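Trererton workshop puts two gripper finger designs to the test

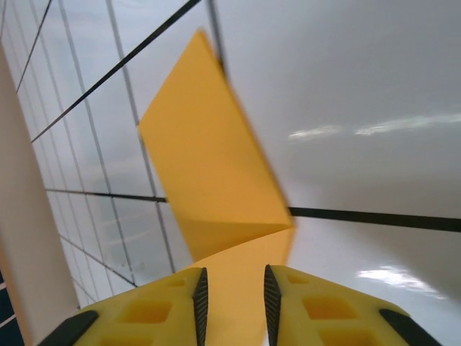 Yellow gripper fingers with black serrated strips, during the comparison at Trererton. Photo: Groltlow

Engineers at Groltlow have begun a side-by-side trial of gripper fingers at the firm's Trererton workshop, with the aim of choosing one type for all of its small robot arms before the end of August.

The trial compares two designs, known in the workshop as Helmy and Serka. Both are fitted to the same model of arm and driven by the same controller, so that any difference in the results should come down to the fingers. A small camera at the wrist records each attempt.

Each design will be given six test objects, and each object will be picked up 30 times. The list includes thin panels, soft pouches and short lengths of pipe. Thin, flat items are of most interest to the firm, as they have caused the largest share of dropped parts on its packing line over the past year.

"We had people who swore by one and people who swore by the other, and no figures for either," said Khadija Tahiri, who is running the trial. "A flat part can look well held and then swing when the arm changes direction. We want to know how often that happens and at what speed."

Attempts are marked as held, slipped or dropped – a part that turns in the grip but stays there counts as slipped. The arm is run at three speeds, and the closing force is kept the same throughout. Staff will also note how long it takes to change a worn set of fingers, a job that at present is done on site by the maintenance team.

Tahiri said cost would be looked at separately. Groltlow has 4 arms at Trererton and expects to refit them one at a time, so that packing can carry on during the change.

A second round, comparing wrist cameras, is planned once the finger trial is finished. The firm said it would share the results with its suppliers but had not decided whether to publish them in full.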